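Arms on the teardown bench, six weeks in

benchrat_kel
Posted 7:40 am
Following up from the August thread, when a few of you asked how the arm was going at Skudside. Short version: I'm rapt! For anyone new, we strip ex-office desktops, pull the drives, test what's worth testing and send the rest off for metals. We did 635 towers last month and I went home most nights with hands that still worked.

The arm gets the dull bits – RAM out, SATA cables unplugged, drive caddies lifted. I stay beside it for anything with a clip it doesn't like, and I still do all the grading. Alaric Whitfield (our lead, some of you know him from the Kernon days) gave us a proper say in which jobs went over to it, and that made a massive difference.

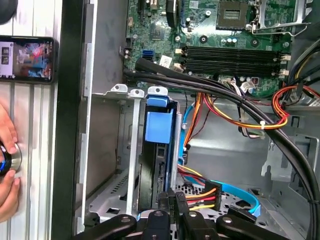
Cables are still the hardest part. A rigid part stays where it was last time, but a loom goes wherever the last tech shoved it, so every tower is its own little puzzle. Zip ties are mine for now. I snip, it pulls. We've got a decent rhythm going and I've started learning to write the pick sequences myself, which I never would have guessed when I started on the dock.

Van_Dusen_Dave
Posted 8:15 am
Good on you Kel, but how many people were on that bench before?

benchrat_kel
Posted 8:22 am
Same as now, 3 of us. One moved across to laptop repair and we took on a trainee.

Van_Dusen_Dave
Posted 8:31 am
Fair enough. Our place put two arms in and the bench went from five to two by Christmas. Same speech about the dull bits. I'd want it in writing.

mitzi_solder
Posted 9:04 am
Dave's right to ask, but I'm with Kel on the wrists. I did sixteen years of pulling drives by hand and I've got the physio bills. What I'd watch is the pace. Once the machine sets it, the person next to it ends up chasing.

benchrat_kel
Posted 12:10 pm
Yeah, we had that in week two. Now there's a hold button on my side and using it doesn't get logged against anyone. Alaric pushed for that. And Dave, I'll ask about the writing part, you've got me thinking.

skurnesell_tom
Posted 12:46 pm
Which caddies is it happiest with? We've got 983 slimline units sitting on pallets at Skurnesell and the tabs are brittle as.

benchrat_kel
Posted 1:05 pm
Anything with a big chunky tab! Brittle ones I'd do by hand. Message me the model and I'll try a couple after smoko.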